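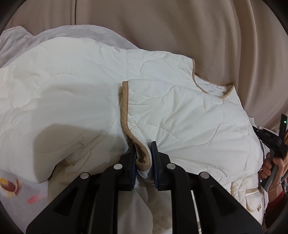
Threads > Household > Laundry and folding

Quilted gilets do not fold. I've been at this for years and I'm prepared to put it in writing. You bring one side in, you bring the other side in, you turn round to pick up a sock and it has opened itself out again like a disappointed clam.

White ones are worse. White quilting on top of a white quilted comforter is basically camouflage. I have lost a whole garment on my own bed, in daylight, while looking straight at it.

The only thing that saves me is the tan piping. Follow the tan and sooner or later you reach an armhole. Follow it the other way and you reach the neck. If there's no tan, you're holding the bedding.

Whoever decided that vests and bedcovers should share the same wandering wiggly stitching has never had to sort a pile at 10 at night.

Someone is going to ask, so: front down, armholes matched, one side over, then roll from the hem. ROLL. Folding is for shirts and people with shelves.

Pocket flaps get fastened first. I skipped this in February and spent the rest of the month with a flap that stuck out like a tongue.

I did once buy a set of Celesska folding boards, 14 quid from the market in Amedton. Marvellous on T-shirts. The vest lay on it, looked at me, and puffed. The board now lives under a plant.

The Ditoditz vacuum bags were better, I'll give them that. Everything goes flat as a biscuit. Then you open one in autumn and wear something with the creases of a road map until Christmas.

Fleece blankets go at the bottom of the pile, always. I put one on top once and it slid off 3 times before I'd reached the landing — taking the flowery pillowcases with it, naturally.

Comforter last, and get a second person if you can. On your own it's less like folding and more like wrestling a polite cloud.

Current score: vest rolled, blanket folded, comforter shoved in the cupboard with my shoulder against the door. I'm counting it as folded.

Update: cupboard door has opened by itself. Going to have a cup of tea in another room.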